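Sunday, July
Posted by the author

I have been told, by a magazine I only read because it was in the waiting room, that a woven cutlery tray will change the way I feel about my mornings. Change them from what? I get up, I find a spoon. The spoon has never been the trouble.

Anyway, there is a wicker tray now. It sat on the white table by the plant for most of the afternoon while everybody formed opinions. The listing on Tirnano called it "heirloom weave" and had 1,362 reviews, nearly all five stars, which makes me trust it less. Who has that much to say about a tray?
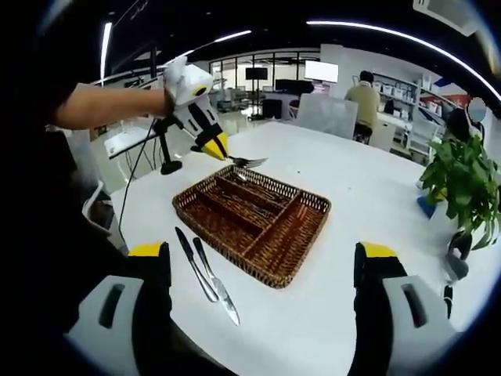 My main doubt is crumbs. Plastic you can rinse in 15 seconds. Wicker has little gaps all over, and whatever falls into a gap lives there until you go after it with a toothbrush. The leaflet says to "wipe gently with a dry cloth." I have met dried porridge and it does not respond to a dry cloth.

Then there is the matter of what goes where. Forks in the middle, fine. Spoons on the left, I suppose, but spoons slide and end up lying on top of each other with the bowls every which way. And knives - the Skunoris catalog shows them lined up like soldiers, and I would like to see that drawer after a week of real people.
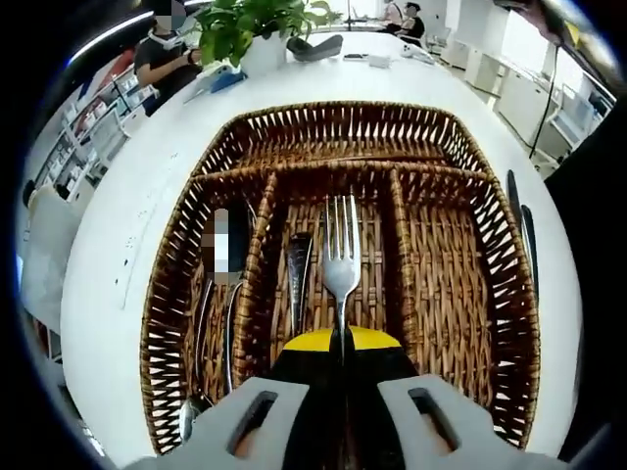
I will give it this much, the brown is a nice color and it looks better than the gray thing from Porkora, which cracked after 2 winters and pinched my finger every time I picked it up. But nice to look at is what they said about the bread box too, and we keep batteries in that.

I still think a jar would do. Handles down, done. I said so and was told a jar is "not a system." Maybe so. The tray stays for 90 days, that being how long Tirnano gives you to send it back, and I have kept the box.

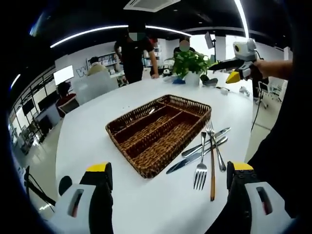 Tray empty, cutlery in a heap next to it.

Need to buy stamps tomorrow. Also the plant could do with a bigger pot.

Contact | Copyright, all rights reserved | Back to top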